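About Flikwood

Hi, and thanks for clicking on the page most people skip! I'm the one behind Flikwood, a tiny cooking school for folks who have a small kitchen, or half a kitchen, or one outlet and a windowsill. I started it in Bridby five years ago with two electric pots and a folding table, and we still cook on pretty much the same scale today.

I came to this because of a rented room. It had a bed, a sink and a "no hot plates" note taped to the door, and I ate crackers for dinner until a neighbor lent me her little electric pot (she checked with the landlord first, bless her). I made noodles in it. Then rice, then eggs, then a lentil soup that I still teach in the very first class. By spring I was feeding half the hallway, and somebody said I should charge for lessons. So I did, eventually.

These days we run two courses. Antunes is the beginner one, four evenings, everything cooked in a single pot. Hemine is for people who've done that and want to get a whole meal on the table – soup, a noodle dish, something steamed – without a stove. Classes start at 6:30 and we eat what we make, so please don't have a big dinner beforehand. Groups are small because the table is small. So far 391 people have come through, and a good many of them still send me pictures of their lunch.

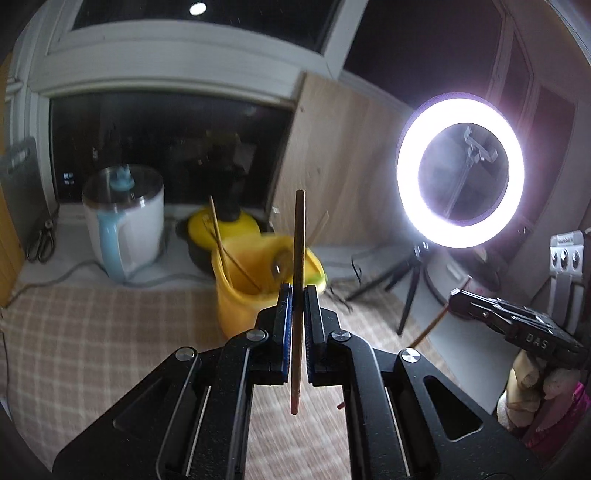

My rule for gear is that everything has to live within arm's reach and earn its spot. I don't own a knife block or a stand mixer, and you won't need either one for class. The electric pot with the glass lid and the light blue handle stays out on the sill, and the chopsticks get a plastic container of their own, a yellow-orange one, standing close by. I use wooden ones for nearly everything – stirring, flipping, fishing out a noodle to see if it's done. If you've never used chopsticks, don't worry, we practice in the first hour and forks are always allowed!

You don't have to bring a thing except an apron if you like one, and maybe a box with a lid for leftovers. Tell me about allergies when you sign up so I can shop around them. We take a break in December, when I go visit my sister and cook on her enormous stove and complain about it the whole time.

Got a question? Write to me through the contact form. I answer in the mornings, usually with coffee, sometimes with too many exclamation marks.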